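Westville Community Computing
Web Publishing, Course Handout 6: Updating a Site Without Breaking It

Read this before the lab. You will need your login for the practice site and the backup folder you made last time.

What a release contains

Most content management systems put out two kinds of releases. A minor release fixes bugs and closes security holes. A major release adds features and sometimes changes how old ones behave. Our practice site runs on Matico, which had its last major release in August. Minor ones come out when they are ready, with no set schedule.

The version number tells you which kind you have. If the first or second number changes, it is major. If only the third changes, it is minor. Plugin authors do not always follow this, so read the change log as well.

Before you update

1. Write down the current version of the core system, the theme and each plugin.

2. Export the database. The practice database has 829 rows in the posts table. Check that your export has the same number — an export that times out may still save a file.

3. Copy the uploads folder. The database stores only the path to each picture, so a database backup alone will bring back pages with empty spaces in them.

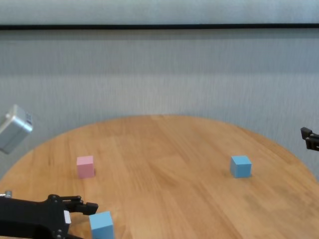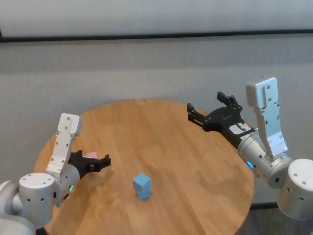
Both show a light blue block on a round wooden table.

4. Turn off page caching. Leave it off until the last check is done.

Running the update

Update the staging copy first. The order is core, then theme, then plugins, one plugin at a time. Load the home page after each one. If you update ten plugins together and the page goes blank, you have ten suspects.

The Grilgate theme keeps its custom styles in a separate file. If you edited the main style sheet directly, your changes will be overwritten. Move them to a child theme before you start.

The Trevaskis forms plugin rebuilds its tables on first load. Allow 40 seconds and do not refresh the page.

After the update

Log out and look at the site as a visitor. Send a test message through the contact form. Open the gallery on a phone. Then turn caching back on and clear it once.

Keep the old backup for at least 10 days — some faults only show up when a scheduled task runs.

Lab work

Update your staging copy and hand in your version list, before and after, with a note of any errors. Lab reports are due December 20, 2024, by 11:59 p.m.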